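Bulk container

A bulk container is a rigid, open-topped vessel used to hold loose goods between two stages of handling. The term covers bins, tubs and skips that are moved by truck or hoist, and excludes fixed silos and hoppers. Most are made to a standard footprint so that units from different makers can share racking.

Form

The simplest type has vertical walls and a flat base. It gives the greatest volume for its footprint but cannot be nested when empty. Tapered containers have walls that slope outwards from base to rim. They lose some capacity, but empty units fit inside one another, and the contents release more readily when the container is tipped.

The angle of taper is measured from the vertical. A small angle can cause nested units to jam, so many designs include stops below the rim that hold each unit clear of the one beneath. The rim itself is normally folded or thickened, as it takes most of the load during lifting.

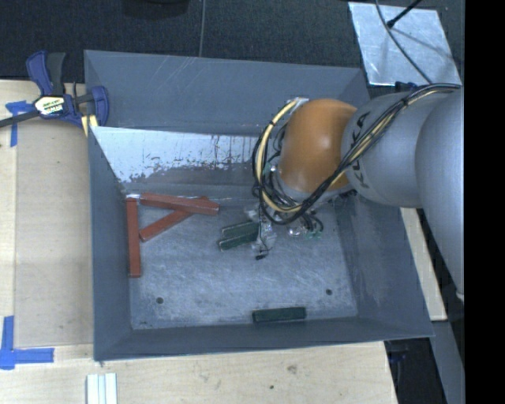
Tapered bin

Materials and wear

Steel containers are painted, galvanised or left bare. Bare steel is cheaper to repair but rusts where water collects, usually at the joint between wall and base. Moulded plastic is lighter and does not rust, although it becomes brittle after long exposure to sunlight. Aluminium is used where weight is critical.

The inner faces wear faster than the outer ones. Sliding loads leave scratches and scuffs, which have little effect on strength but make cleaning slower. Deep gouges are more serious in food use, where residue can lodge in them. Worn plastic bases may be welded with rod of the same polymer.

Sizes and marking

Capacity is stated in litres, measured level with the rim. The Pulix series runs from 100 to 2,000 litres. The Ginon pattern has a fixed footprint and varies only in height. A marking plate gives the empty mass, the maximum load and the permitted stacking height. Stacking height refers to full containers on level ground and does not apply to nested units.

Filling and emptying

Containers are filled by chute, conveyor or hand. Dropping goods from a height causes bruising in produce and denting in castings, and a drop of 2 metres is the limit given in the Gil handling code. Emptying is by tipping, by bottom gate or by removal of items from above. In the last method, sloping walls direct round items towards the centre of the base, while flat items tend to lie against the sides.

See also: Hopper; Pallet box; Skip; Tote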